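Geltance Two-Arm Home Kit

The Geltance kit is a pair of jointed arms with matching grippers, sold for household handling work – picking up, holding, passing and sorting ordinary things at floor or bench height. It suits university labs and small developers who want to work in lived-in rooms with people nearby.

Both arms run from one controller and can be driven together or one at a time. Each gripper has a pale grey housing, and the fingers can be swapped with a hex key. Cables run along the outside of the arms, so a worn one can be changed without taking a joint apart.
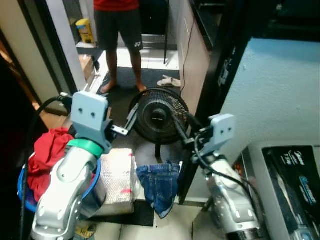
What's in the box

Two arms, left and right
Two grippers with metal fingers
Controller and power supply
Cable set and spare ties
Coloured wrist bands for telling the arms apart
Printed set-up guide

Price and ordering

The full kit is $3,528. A single arm with gripper is $899 and comes without the controller. Spare finger sets are $40. Orders over $100 ship free from our Clirngate warehouse.

The Mostulach base is sold separately. Kits ordered after Monday, February 5, 2018 will be sent in March. Labs ordering more than one kit should write to us first for a quote.

Warranty covers motors and joints for two years. Gripper fingers and cables are wear items and are not covered.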